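Unit 3: Open containers, trays and what goes in them

Read this before Thursday. Bring your own tape measure. The Lindqvist reader has the longer version of the first two sections, and only the section on trays is needed for the quiz.

## Terms

- **Open container**: anything with a base, sides and no lid. Trays, bins, tubs and baskets all count.
- **Footprint**: the area the container takes up on the surface under it. Measure at the widest point, usually the rim.
- **Working depth**: floor of the container to the top of the rim, measured inside.
- **Load**: whatever is being held. One item or many.

Students mix up footprint and floor area every term. A tray with sloped sides can have a rim 28 cm long and a floor of 25 cm. Use the rim figure when planning a shelf and the floor figure when planning the load.

## Solid and open walls

Solid walls hold spills and crumbs. They also hide the contents from the side, so a deep solid bin on a high shelf needs a label. Wire mesh lets you see in from any angle and lets air through, and it weighs less for the same size. The trade is that small items drop through or catch in the grid. Pens are fine in most mesh. Paper clips depend on the spacing, and loose screws should go in something solid.

Erner sorts walls into closed, slotted and mesh. We will use the same three groups in the lab sheet.

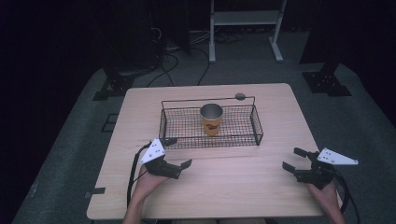 Trays are the shallow end of the range, and their weak point is tall loads. A low rim stops an item from sliding off, but it does very little to stop it from tipping. Compare the height of the load with the height of the rim before you look at anything else. A paper cup standing by itself in a black wire mesh basket is a good case to work from: the basket is shallow, the cup is upright a little to one side of center, and there is open mesh all around its base. The rim gives it no side support where it stands. Moving it into a corner would put two walls next to it, and filling in around it with other items would do the same job.

Base contact matters too. A flat floor touches the whole bottom of a cup, while a grid touches it only along the wires. For light loads the difference is small. For narrow bases, such as a bud vase or a glue bottle, add a liner.

## Carrying

Lift with both hands on opposite sides. Keep the tray level through doorways – most spills in our lab happen at the turn into the Wemau room. Put the heaviest item over the middle and lighter ones toward the rim.

## Lab sheet

1. Pick one closed, one slotted and one mesh container from the cart.
2. Record rim length, floor length and working depth for each.
3. Stand an empty cup in the center of each, then in a corner. Slide the container about 100 cm along the bench and note whether the cup moves or falls.
4. Repeat step 3 with a liner in the mesh container.

Write up both positions, including the ones where nothing happened. Sheets go in the Trosturik folder by the door.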